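Home | Workshop | Kitchen | Software notes | Archive

Shelf-picking tips: getting the software right before you blame the hand

5 min read

These notes cover the control and perception side of picking produce from tilted crates. They assume a two-armed setup with multi-fingered hands, a head camera and a basket within reach. Most of them come from the practice stall at Belham, where the planner is Javen and the log viewer is Jidero.

Set the shelf frame first. Measure the tilt of each crate and store it as a separate plane. A single plane fitted across the whole unit will be wrong at both rows, and the error shows up as fingers touching the front board. Refit after anyone has moved the unit, even slightly.

Name crates by position and keep the contents in a second table. If "peppers" is the name of a crate, every script breaks when the peppers go elsewhere. Ronaldo Evangelista uses row and column, top left as zero, and has not had to rename anything since September.

Allow more than one class per crate. Carrots and leafy greens often share. The segmenter should be asked what is at a point, and the crate table used only as a prior. A prior weight that is too strong will turn a broccoli floret into a carrot.

Treat long items as lines. For napa cabbage, fit the long axis and place the grasp nearer the stalk end, where the outline is more regular. Leaf tips give noisy depth. Round items such as potatoes need no axis, and the orientation search can be switched off for them. On our machine this took planning from 2000 ms to 380 ms per pick.
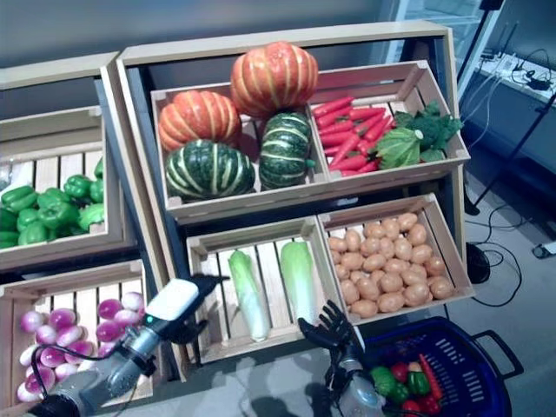

Both hands at the lower crates, two napa cabbages in the middle one, basket at bottom right.

Give each arm its own keep-out volume. The hand that is waiting still occupies space, and its fingers count at full spread whatever the joint readings say. Pad the volume by 5 mm. More than that and the planner begins to refuse the crates on the lower row.

Model the cables. A loop on the forearm can sit well outside the arm's collision mesh. A coarse capsule around the loop is enough. Do not try to simulate it.

Mask the arms out of the camera image before segmentation. A dark hand in front of a crate splits the produce behind it into pieces, and each piece may be reported as a separate object. Project the arm model into the image, grow the mask by a few pixels, and mark what is behind it as unknown. Do not mark it as empty. Javen will happily plan a path through empty space that has a turnip in it.

Keep the basket in the world model as a container with contents. Perforated sides return patchy depth, so fit the rim and infer the walls. Update the height map inside the basket after every drop. Release height should come from this map, with a fixed value used only when the map is older than one pick.

Check similar colours under your own lights. Green peppers and green squash are easy to separate by shape but less so by hue. Jailson Toledo ran 1626 crops through the classifier at Guimarães with hue removed, and the squash results barely changed. The stripes were doing the work. Carrot against pumpkin behaved the same way.

Log the plan that was rejected as well as the one that ran. In Jidero, turn on "candidates" under Trace. Files get larger, but a missing grasp cannot be diagnosed from the successful one. Clear the folder weekly.

Time stamps: use the camera clock for everything. If the arm controller keeps its own, record the offset at start-up and again at shutdown. Drift between the two looks exactly like poor calibration and will cost you an afternoon.

Save the crate table with the run. Restoring a log against the current table gives plausible nonsense.

14 comments | 37 shares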